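Artist News Record, Phase Two
Progress report to the Dervishi Fund
Submitted by Tsung-han Fu, Cluswood Music Desk
Jan 15, 2018

1. Period covered

This report covers work done since the November statement. It follows the headings in the grant agreement. Spending is reported separately on the Fund's own form.

2. Purpose of the grant

The grant pays for a review of older celebrity and music news items on the Cluswood site, with priority given to stories that rest on social media posts by artists, relatives or former partners. Many of these were published within an hour or two of the post and were not revisited. The review checks whether the post still exists, whether the account belonged to the person named, whether a reply was issued, and whether a later story changed the account given in the first one.

3. Work completed

The list of items in scope was closed in November at 1067. Of these, 229 have been through both readings and have a final status. The first reading is done by the desk. The second is done by Ertuğrul Gündoğdu, who does not see the first reader's status until his own has been entered.

Statuses in use are: stands as published, stands with added note, corrected, merged with later story, and withdrawn. The fourth was added during this period. It covers cases where the site ran several short items on one dispute and the reader who landed on the first had no link to the others. Merged items keep their original dates and the old addresses redirect to the new page.

Items about tour cancellations and label disputes have moved fastest. There is usually a venue notice or a filed document to compare against. Items about relationships take longer. In a typical case one party posted a claim, the other posted a denial, and both posts were removed. If the site holds a dated screen capture, the item can be assessed. If it holds only a quotation typed by the original writer, the item is given an added note saying that the source post is no longer available.

4. Skallis database

The review records are kept in Skallis. The import of old items was finished on schedule, with one fault. Artist names carrying accents or stylized spelling were stored as separate people, so a single performer could have several entries. The matching rule was rewritten to use the artist number in place of the display name. Duplicates created before the change are being joined by hand.

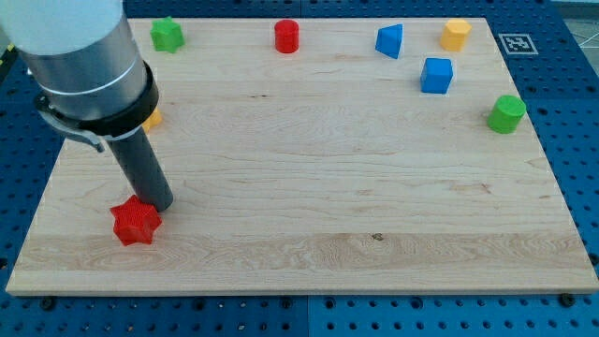
Red star block on the wooden board.

A second change concerns account handles. The record now stores the handle as it stood on the date of publication and, in a separate field, the handle in current use. Artists change handles often, and in the earlier layout an update overwrote the older value. The overwritten values have been restored from backup where a backup existed.

Search by person now returns items in which the person is only mentioned as well as those in which they are the main subject. Search by relationship ("alleged spouse," "manager," "sibling") has been turned off. The labels had been applied unevenly by different writers and the results could not be relied on.

5. Style and sourcing rules

The draft sourcing rules were circulated to staff and freelance writers. The main points are as follows.

A post by a third party about an artist's private life requires a request for comment before publication. The time of the request is logged.

A claimed family tie is attributed to the person claiming it, in the headline as well as in the text.

Captures are saved on the day of writing, with the full address and time showing.

Allegations of a criminal nature go to the desk editor regardless of length.

Freelance writers asked for clearer guidance on replies made in song lyrics or in live streams. The working position is that a lyric can be quoted but is not treated as a statement of fact. Live streams are treated as posts if a recording is held. The wording will be settled before the rules are made final.

6. Variations from plan

The Lornent interview tapes were due to be indexed in this period. The transfer was delayed by a fault in the playback deck, and five tapes have been indexed so far. The remainder have been moved to the next period at no added cost to the Fund. No other deliverable has been moved.

7. Next period

The target is a further 200 items with final status. Work will start with the remaining relationship stories, which are the slowest group. The joined artist entries will be checked against the publishing system before the public correction log is opened. The log itself is built and is being tested by the desk.

The Fund's approval is requested for the added status described in section 3, as the original agreement lists only four.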